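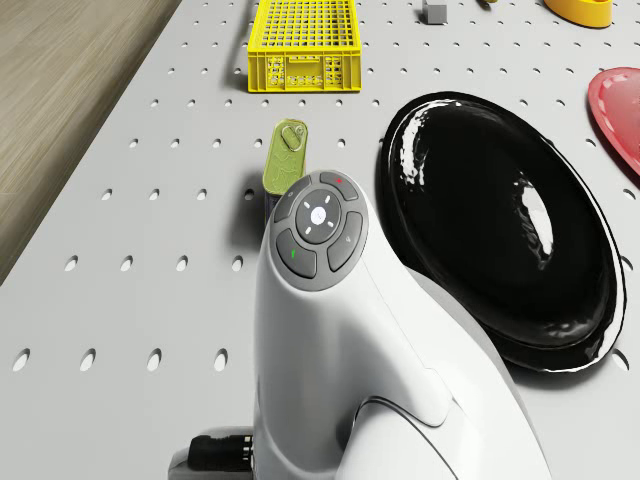
Control pad on top of the arm, four buttons round the centre one

Forum > Local transport > Buses

Thread: Route 154 from 2nd January

kerbside_kit
The new timetable for the 154 is up at the Bendia interchange. Last bus out to Wastar is now 1624 on weekdays. It used to go on until gone seven. I finish at five, so that is me without a bus home.

Anyone know if the 200 still stops at the Testier Road end? The map at the shelter shows it but the list of stops underneath doesn't.

pelican9
The 200 stops there but only towards town. Coming back it goes round by the hospital and you have to walk from the roundabout. There is no pavement for part of it.

marrowfat
I drive past that way most evenings and the late 154s were empty. One or two on board at most. I can see why they cut them. They put the money into the morning runs, and those are packed.

kerbside_kit
They were not empty at half five. I was on it and I stood as far as the school more often than not. After six, yes, it was quiet. They could have kept one at 1730 and dropped the rest.

marrowfat
Fair enough, I'm usually past there nearer seven.

tolly_b
Amissah run a works minibus from the interchange at 1715 and it goes through Wastar. It is meant for the warehouse staff but they sell spare seats. You need to ring the day before. I used it in April when the road was shut and it was on time every day.

pelican9
Is that still going? I thought they stopped selling seats when the road opened again.

tolly_b
Still going last month. Fare had gone up a bit.

grey_anorak
A works minibus is no answer for people with a bus pass, though. My mother can't use her pass on it. She has hospital appointments in the afternoon and they often run late. If she misses the 1624 it is a taxi.

There is a petition on the counter at the Testier post office. It needs 1000 names before the council has to discuss it. Please sign if you are passing.

marrowfat
Signed one of those for the 200 and nothing came of it. Write to the operator directly and give them the times you travel. They do look at that when they redo the timetable.

grey_anorak
I have done both. The reply said they would "keep the route under review".

kerbside_kit
Thanks all. I rang Amissah and got a seat for tomorrow – they take cards but you have to pay on the phone. I'll sign the petition on Saturday's shop, or whenever I'm next over there.

One more thing for anyone using the 154 in the morning: the 0710 now leaves from stand C, round the back by the bike racks. The board still says stand A. I saw two people miss it.

pelican9
Stand C is right. The driver told me the board will be changed but he didn't know when.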